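Keeping the kettle cell running: panels, wrist camera, gripper
Speaker notes, Ansel Sorensen, Fletdale workshop, September 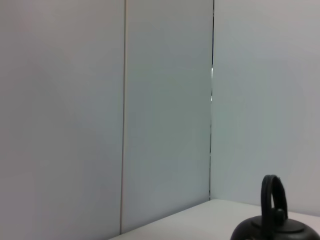 Slide 1. Wrist camera view, back corner of the cell, kettle at lower right.

Leave this slide up through the introduction. I'll come back to it twice.

Introduction (keep short)

My name's Ansel, I look after the kettle cell at Fletdale. Ama Quansah built most of it and Xiomara Wojcik writes the software. My part is keeping it in a state where what they did still works. The talk covers how the cell is set up, what I check and how often, and one repair that took us longer than it should have. Questions at the end, but stop me if I use a term you don't know.

The cell is one arm, one table and a set of plain panels around it. The arm picks up a kettle by its handle, moves it, puts it down. We do a lot of cycles of that. The handle test is for Ciltitz, who want to know how a grip holds up on a tall arched handle over a long run. I won't be showing their results. I'm only talking about the machine.

Slide 1, first pass: what the camera gets

Point out the handle against the right-hand panel. It's a black handle on a pale grey background, and that contrast is what the handle finder works from. Xiomara's software looks for the outline of the arch, then the knob on the lid, and works out where to close the gripper from those two. Pale panels, white table, dark kettle. We kept the colours that far apart on purpose.

The lighting is soft. We have diffusers over both lamps and I'd put them ahead of a better camera if you only have money for one. Early on we ran bare lamps and the kettle threw a hard shadow up the panel. The finder would lock on to the edge of the shadow and the gripper would close on air.

Slide 1, second pass: the gap in the corner

Ask the room to look at the dark line where the middle panel meets the right panel. There's a short bright strip partway up it. That's light coming through from behind. Further down, the line has a slight bend where the panel edges don't meet properly.

Both of those matter to us. A bright strip inside a dark line is a strong edge, and the camera doesn't know it isn't part of the job. Most of the time it's well away from the handle and gets ignored. When the arm comes in from the left on a low approach, the strip can sit behind the arch, and then the finder has an extra edge to deal with.

Pause here. Someone usually asks why we don't tape it. I'll get to that.

Setting up the cell from scratch

Read through these, don't rush.

Bolt the arm base down first and leave it overnight before the final torque. The floor plate at Fletdale has paint on it and the paint creeps under load.

Set the table next. Level it both ways, then check it again with a kettle on the corner you'll be using. Ours dropped slightly at one corner when loaded and we had to pack the foot.

Panels go up last. They stand on their own feet and don't touch the table frame. If a panel touches the table, every put-down shakes the background, and you'll spend a morning looking for a camera fault that isn't there. I did.

Run the wrist cable before you fit the camera. Leave a loop at joint five big enough that the wrist can turn to both ends of its travel without the cable going tight. Two cable clips, no more. People like to add a third to make it tidy and that's where the cable breaks.

Fit the camera, fit the gripper, then do the hand-eye calibration. Do it in that order. If you take the gripper off afterward, even just to clean it, do the calibration again.

Teach the home pose with the table clear. Teach the pick approach with a kettle in place. Save both under new names and never overwrite the old ones. We lost a good approach pose in our first month because somebody saved over it, and the somebody was me.

Routine care

Every morning, before power goes to the arm:
Wipe the camera window with a dry lens cloth. No spray near it.
Look at the finger pads. If you can see the weave through the rubber, change them.
Pull gently on the wrist cable at each clip.
Check the table for grit. Grit under a kettle changes its height enough to notice.
Look at the panels from the operator's side and again through the camera. They don't look the same from the two places.

Then power up, run one slow cycle with your hand on the stop, and write it in the book.

We change finger pads every 4000 cycles whether they look worn or not. The pads are Awwad ones, and we buy them in bulk and keep them in a closed tin out of the light. Change both at once. A new pad opposite an old pad pulls the handle to one side as the gripper closes.

Once a month I take the gripper off, clean the slides, put a thin film of grease on and refit it. Wipe off whatever squeezes out. Grease on the pads will end your day. Then calibrate, as above.

The kettle needs looking after as well. It's part of the fixture as far as I'm concerned. We wipe it with a damp cloth and dry it, and we don't polish it. A shiny shoulder gives highlights, and highlights move when the arm moves. We also keep the lid on the same way round each time, and there's a pencil mark in the book showing which way.

The repair

This is the part people came for, so slow down.

In the second week of the long run we started getting missed grips. The arm would come in, stop in the right sort of place, close, and the fingers would land off to one side of the handle. It wasn't every cycle. We'd get a clean hour and then several misses close together.

We stopped at cycle 339 of that batch and started looking. Order of events, as I wrote it down:

Changed the pads. No difference.
Checked the gripper slides. Clean, no play.
Recalibrated. Good for a while, then the misses came back.
Swapped the wrist camera for the spare. Same again.
Ama checked the arm's repeatability with a dial gauge at the home pose. It was fine.

At that point I was ready to blame the software, and I said so, and Xiomara took it better than I would have. She pulled the saved camera pictures for the missed cycles and laid them next to good ones. The missed ones had the bright strip in the corner showing stronger. The outline of the handle had been drawn out toward it.

So we had two things going on. The first was the gap. The second was the light behind it. There's a window on the far wall of the workshop, and in the afternoon the sun gets round to it. Cloudy afternoon, no misses. Bright afternoon, misses. Rochelle Zamora, who runs the next bay, had mentioned the glare on her own bench a few days before and I hadn't put the two together.

The fix, and why we don't just tape it

We did tape it, on the first day. White cloth tape down the inside of the corner. It worked until the tape started to lift at one edge, and then we had a curled edge with a shadow under it, which the camera liked even more than the strip.

What we settled on was closing it from behind. A strip of black foam goes down the outside of the joint, held by a batten, so light can't get in and nothing is added on the camera's side. The joint still shows as a dark line. That's fine. A dark line that stays the same from morning to night can be learned and left out. A line with a light in it that comes and goes can't.

Ynyr Ellis made up the batten from offcuts and it screws to the panel feet, so it comes off when we need to get round the back.

We also put a blind on the window. If you can only do one of the two, do the foam, and check it with a torch from behind while somebody watches the camera feed.

The bend low down in the joint we've left alone. It's where one panel edge is a bit out of true, and straightening it would mean taking the panel out and starting the levelling again. It sits below where the finder searches.

What I'd do differently

Save the camera picture for every missed cycle from the start. We had them by luck, because Xiomara had left a debug setting on. It's now on for good, and the old ones get cleared at the end of the month.

Write the weather in the book. It sounds daft, but it would have saved us days.

Look through the camera before changing parts. I changed pads and swapped a camera before I'd properly looked at what the camera was getting.

Spares we keep at the cell

One camera, tested. One wrist cable, made up to length. Pads in the tin. A spare gripper slide from Luvell, which has a long lead time, so order the next when you open the last. Foam strip and screws for the batten. A second kettle of the same model, kept in its box.

Questions

Likely ones: why not a fixed camera overhead (the arm blocks it on the pick), why not a closed box (we need to reach in), can we have the morning checklist (yes, copies by the door).

If there's time, take the batten round so people can handle it. Back in the bay by 3:30, Ama needs the arm.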